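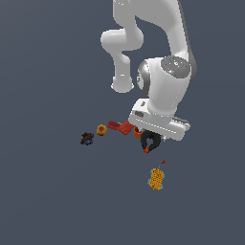 Contrôle sécurité – local Pollden, 27 novembre
Fait par : Rigoberto Salinas

Issue de secours : OK, porte dégagée. Ferme-porte à régler, claque trop fort.
Extincteurs : OK sauf celui du couloir, étiquette illisible. Demandé à Bruvero.
Éclairage de secours : bloc 21 HS. Déjà signalé en avril !!
Tableau électrique : fermé à clef, OK. Manque le schéma.

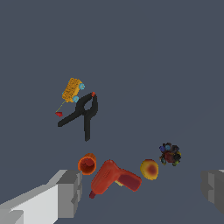 Coin enfants : prises avec cache, OK. Radiateur trop chaud au toucher, baisser le thermostat. Jouets à revoir un par un, roues surtout : sur les petits véhicules comme le jaune à roues bleu clair, tirer dessus, si ça bouge on jette. Tapis : coin décolé près de la porte.

Rangement : étagère du fond pas fixée au mur. A faire avant réouverture. Charge max 57 kg, à afficher. 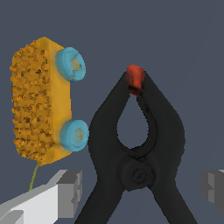

Véhicule orange et pince noire.

Petit outillage : pas à portée des enfants, armoire fermée. Clef chez Owen.
Trousse de secours : compresses périmées, racheter. Reste OK.
Registre : page 835 manquante, voir avec Stellbridge.

Avis : favorable avec réserves. Repasser pour le bloc 21 et l'étagère.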